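Chapter 4
Hands That Have to Share a Table

When I started this build in January, I had one arm bolted to a shelf in my garage and a very high opinion of myself. It could pick up a sponge. It could put the sponge down again, usually on the same shelf. So of course I decided the next step was coffee, with two arms, in the shared workshop downtown where everybody could watch me get it wrong!

If you've worked through Chapter 3, your single arm already knows where its own fingertips are. Adding a second one sounds like doing the same job twice, and for the wiring it pretty much is. The trouble starts when both hands want the same patch of table. My first planner, which I called Masach, treated each arm as if it lived alone, and on paper every path it made was perfect. Jamie Bunting, who had the bench next to mine, looked at my plots for a minute and asked what the left elbow was doing while the right hand reached. I had no idea.

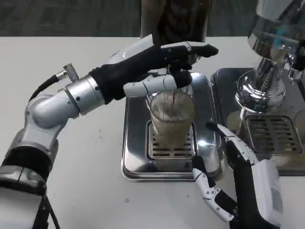

A coffee setup is a rotten place to learn this, and a great one too. Shiny metal throws reflections at your depth sensor, clear glass barely shows up at all, and the spots you care about sit close together, so a finger that's 11 millimeters off can knock into something. My notebook entry for 2023-01-22 just says "glass again" with a line under it. I'd spent nearly 4 hours tuning the grip force when the real problem was the approach – I was bringing the thumb in too low.

So we'll slow down. In this chapter we leave grip force alone and work only on who gets to be where, and when. You'll draw the space each arm can reach, mark the part where they overlap, and write a small piece of code (mine is called Dukanine, and it's 23 lines long) that lets one hand into that overlap at a time. It's clumsy and it makes both arms look terribly polite – we'll loosen it up in Section 4.3.

Before you start, put a plastic cup on the table and leave the glasses in the cupboard. You'll also want a tape measure, some masking tape and your joint limits from the end of the last chapter.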